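Questions I get about selling old clothes online

I started clearing out my wardrobe on Zindberg three years ago, mostly to get the spare room back, and I've now sold 113 things there. People keep messaging me with the same questions, so I've put my answers on one page. I'm not a business and I don't do this full time. It's just me and a lot of tissue paper!

Is it worth it for cheap stuff?

Depends how you feel about walking to the post office. A plain high street top might bring you three or four pounds, and once you've wrapped it and queued up you may wish you'd dropped it at the charity shop. I bundle mine. Three tops in the same size go much quicker than one on its own, and it's one parcel and one trip.

How do you decide on a price?

I look at what the same thing has sold for, never what people are asking (some of them are dreaming). Then I add a bit on top, as nearly everyone will make an offer. If I'd be happy with eight pounds I put it up at ten or eleven. For coats I start higher and wait.

Do you wash everything first?

Yes, always, even if it's only been worn once. I use a powder with no scent. Strong perfume is the one thing I've had grumbles about, and you can't smell it yourself once you've lived with it for years. Wool jumpers get a cool hand wash and a day flat on a towel.

What about stains and holes?

Say so. Put it in the first line of the listing, and say where it is. I sold a Hovamard raincoat with a torn pocket lining for nearly what I'd have got for a good one, and the buyer was very nice about it. The time I forgot to mention a missing button I had to give half the money back, and quite right too.

Should I iron things?

Shirts and linen, yes. T-shirts I can't be bothered with, I'm afraid, unless they've been at the bottom of a bag since last summer.

What size do I put if the label has gone?

Measure it. Lay it out, go armpit to armpit, then shoulder to hem, and give both numbers in inches and centimetres. I'd do this even when the label is there. I have two Koltodar dresses, both marked as a 12, and one of them would fit my niece.

How many words should a listing have?

Not many. Brand, size, colour, what it's made of, measurements, any faults. I used to write little stories about where I'd worn things and I don't think anyone read a single one. Do put the colour in plain words, though. People search for "dark green", they don't search for "forest whisper".

When is the best time to list?

Evenings, in my experience, and a month before people need the thing. Summer dresses go in spring. I put a heavy coat up in July once and it sat there until October with one like on it. The like was from my sister.

How do you post things?

Paper mailing bags for anything soft, a box for shoes. I fold things in tissue, tuck in a note with the buyer's name on it, and get proof of postage every time. Every time! I keep the slips in a biscuit tin for two months and then bin the lot.

Someone says it never arrived. What now?

Don't panic and don't be rude. Check the tracking, send them the number, and give it a few more days. Most of mine have turned up at a neighbour's. If it's properly lost, claim on the postage and refund them.

Have you made much money?

£1,180 so far, after postage and fees. It paid for the new bed in the spare room, which was a nice way round to do it.

Do you sell T-shirts with words on?

I do, and they're easy enough to shift if the lettering is still in good shape. Write out the exact wording in the title, as that's what people type in. Turn them inside out to wash, and don't iron over anything raised or fluffy.
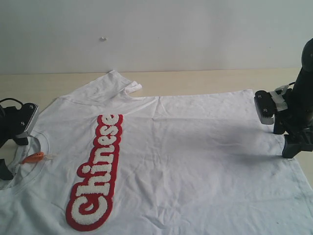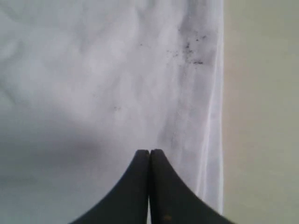
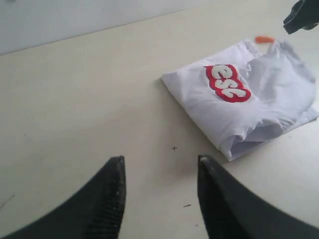 Lise Bouchard wrote in to say she disagrees with me on bundles: she splits hers up, lists each top separately, and lets buyers ask for a deal on two or more. She reckons she makes a third more that way, though she admits her hallway is full of parcels. I'm going to try it with the next lot of jumpers.

Can I send you my things to sell for me?

Sorry, no. I've only just got the room back.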